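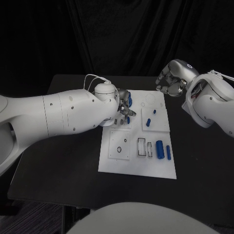 *White work board with circular outlines and a raised square plate holding two blue pegs.*

# The board under the work

A work board is a flat sheet placed on a bench to tell whoever is assembling something where the parts go. It carries outlines, and usually a few raised plates. It is one of the cheapest items in any assembly area and is often specified last, after the bench, the lighting and the storage. By that point its size has been settled by whatever space remains.

The subject has had little attention in print. Most published guidance deals with tool boards, which hang on a wall and show where a spanner belongs at the end of a shift. A work board has a harder task. It lies flat, is seen at an angle, and is partly covered by the work for much of the time it is in use. Its markings must be readable when half of them are hidden.

## Surface and colour

The usual choice is a white board on a dark bench. Contrast does two jobs here: the edge of the board is easy to find, and small parts on it are easy to see. A black bench top also makes it plain when a part has left the board, provided the part itself is a strong colour. Dark grey fasteners are the exception and should have a light tray of their own.

Matt finishes are preferred. A gloss sheet reflects overhead lamps as bright patches that move as the viewer moves, and a thin printed line disappears inside them. Dralel, which supplies boards to small workshops, withdrew its gloss sheet in May and now sells matt only. Its test rig wiped each printed sheet with a damp cloth 2000 times. The lines on the matt sheet were still legible at the end, with slight loss at the corners. On the gloss sheet the ink had broken up wherever the cloth changed direction.

Background matters more than might be expected. A plain dark curtain behind the bench removes shelving, windows and passing people from view. Fabric is better than a painted panel for this, as folds scatter light and a flat panel returns some of it. The curtain should hang clear of the back edge of the bench so that it does not drag parts off when it is moved.

## Outlines

An outline should match the footprint of the part that stands on it, with a small allowance all round. Dralel uses 5 mm on parts with a round base. With less, the line is hidden as soon as the part is close, and the last stage of placing is done blind. With more, two people will place the same part in two different positions and both will consider it correct.

Circles are the easiest shape to use and the easiest to confuse. Where two circles of different diameter sit side by side, the difference has to be obvious with one of them covered. A ratio of three to two is a sensible minimum. Squares and rectangles bring in the question of rotation, and a notch or a short tick on one side will settle it.

Line weight is a matter of distance. A thin black line is adequate for a seated assembler. For a board viewed from the far side of a deep bench it should be doubled. Filled shapes are best avoided. They use a great deal of ink, they wear unevenly, and a dark part on a dark filled shape is harder to see than the same part on plain white.
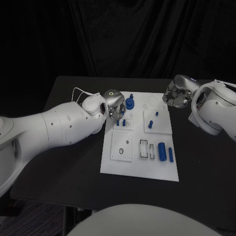

Round parts with a flange at the bottom and a peg at the top are forgiving to work with. The wide base keeps them upright, and the narrow upper section gives something to take hold of. Toothed or stepped edges help with grip and can help with orientation, although a regular ring of teeth gives no orientation at all until it meets another one. If a toothed part has to engage with its neighbour, the outline should mark the position of at least one tooth.

Plain cylinders cause more trouble. A short peg will stand on its end. A longer one of the same diameter is easily knocked over and may roll once it is down. Where a kit contains both, the longer pegs should have a shallow recess or a low rail. Sorting them by length at the start also saves time, as the two are difficult to tell apart when seen end on.

## Raised plates

A raised plate marks out a sub-area of the board and lifts the work slightly above the surface. It also provides an edge that can be felt. The Undik kit, assembled in quantity at the Ngcobo workshop in Tukalach, consists of 34 parts, most of them small and all of them supplied in one colour. On the first version of its board everything was printed flat. Parts drifted during assembly, chiefly when a neighbouring part was being lifted away. The second version used raised plates for the sub-assemblies and kept the flat outlines for parts waiting their turn.

The workshop then tried both white and clear plates. White plates give the best view of what is standing on them. Clear acrylic lets the printed outline show through, so the artwork can be changed without making new plates. Its weaknesses are known: it scratches, it collects static dust, and the edge of a clear plate on a white sheet is hard to find by eye. Polishing the edge makes this worse. A sawn edge, left slightly rough, shows up as a pale grey line and costs less.

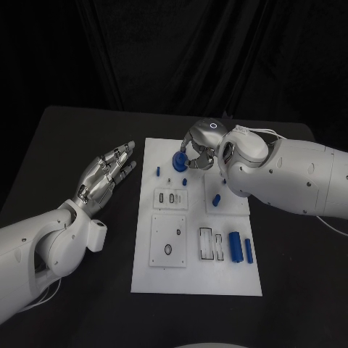 Fixing is simple in either material. Double-sided film holds well enough for light work, but it will show through a clear plate as a cloudy patch. Two countersunk screws at opposite corners are cleaner and allow the plate to be taken off for washing. The screw heads should finish below the surface. A head standing even slightly proud will tip a small peg.

Plate height should be kept low. Every increase in height lengthens the drop when a part misses, and a part that drops rarely stays on the board. Plates of equal height are also easier to work across than a mixture, particularly when parts are moved from one to the next in sequence.

## Spacing

The most frequent fault in board design is crowding. Each part needs its own footprint plus clearance for fingers on at least two sides, and the clearance is nearly always larger than the part. A board drawn by placing outlines as close as they will fit looks efficient on paper. In use, each part picked up disturbs the one beside it.

The Undik board had a working area of 2560 square centimetres in its second version. The corners closest to the assembler were left blank. Parts waiting to be used were put along the back, and the plates were set towards the middle, where reach is comfortable from both sides. Lifting a part straight up before moving it sideways was written into the work instruction, and the layout leaves enough height and room for it to be done.

Boards should be checked against the current parts list whenever a component changes. A revised flange diameter is easily missed, and an outline that no longer matches its part is worse than a blank space. The revision number belongs on the face of the board, at the near edge, in type large enough to be read from a chair.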